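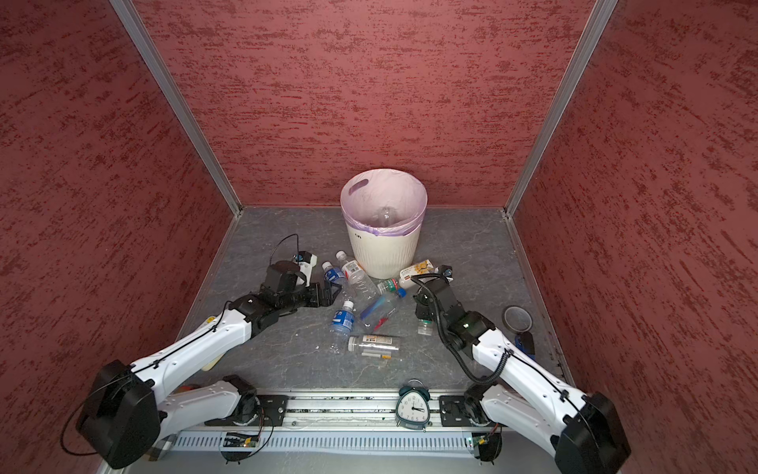
A lined wastebasket with plastic bottles and a snack packet on the floor beside it.

Wastebasket liner

A wastebasket liner, also called a bin liner or trash bag, is a thin plastic bag placed inside a small indoor bin with its top edge folded over the rim. It is meant to keep the bin clean and to let the contents be lifted out in one go. How well it does either is disputed.

Sizing

Liners are sold by volume, which says little about fit. A bag marked 10 liters may sag in a narrow bin and strain over a flared one. Handle cutouts make tying easier, but once the bag is folded over the rim they sit outside the bin and take up length that could have gone down the inside. The household writer Brenda Dunmore tried 4 brands, among them Grevus and Druvberg, and found that the stated volume "told me nothing I could use."

Use with bottles

Empty drink bottles fill a small bin quickly. They are rigid, they trap air when capped, and a few standing upright can block the opening for anything else. Makers' claims that a liner "holds 30 bottles" seem to assume crushed ones, though the packaging seldom says so.
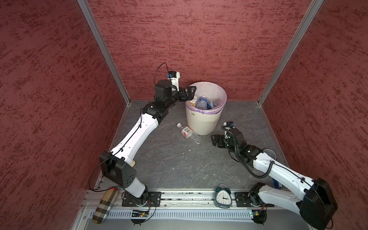
Plastic bottles in a lined bin, with another lying on the floor to its left.

Many local programs also refuse recyclables in tied bags, so a lined bin used for bottles often has to be emptied loose, leaving the liner with little to do. Roy Greenwood, in a June column for the Furnival newsletter, argued that a dry recycling bin needs no liner at all. Supporters of liners point to leftover drink and crumbs in snack packets. Rinsing deals with the first of these.

Scented and colored liners

Pastel liners cost more than plain ones in most stores. Color has no known effect on strength. Scent covers odor for a short time, and the claim by Suto that its scented bags "neutralize" it has not been independently tested.

See also: Waste sorting; Plastic bag; Wastebasket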